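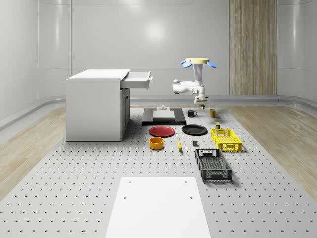
One reader, writing after last year's report, held that a paper mill should be visited in September, when the river is low and the water treatment side is easier to follow. The Clurness open day falls in that month, so the advice was taken.

The mill runs one machine, rated at 77 tons a day, with a web speed of 752 meters per minute. Visitors enter by the pulper hall in groups of 12. Stock from Drutance arrives baled and is slushed at low consistency, then screened twice.

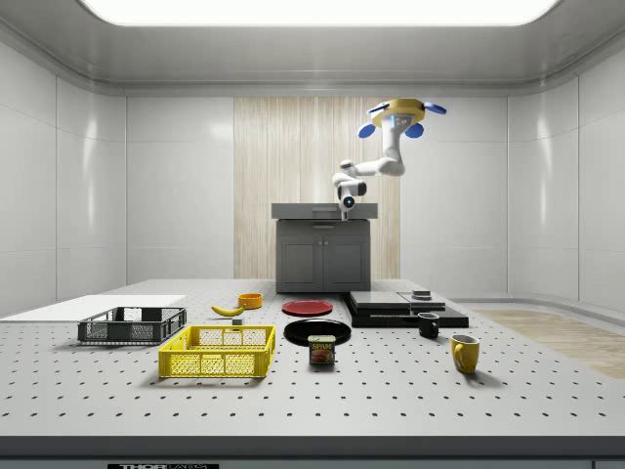

The press section was rebuilt with felts from Ditimby – a change that raised dryness ahead of the cylinders and cut steam use. Reels weigh nearly 2,000 pounds and go to the Flores winder by overhead crane. The clarifier was open until 4 p.m. Sludge is pressed on site and trucked out. Ear protection is handed out at the gate and must be returned there.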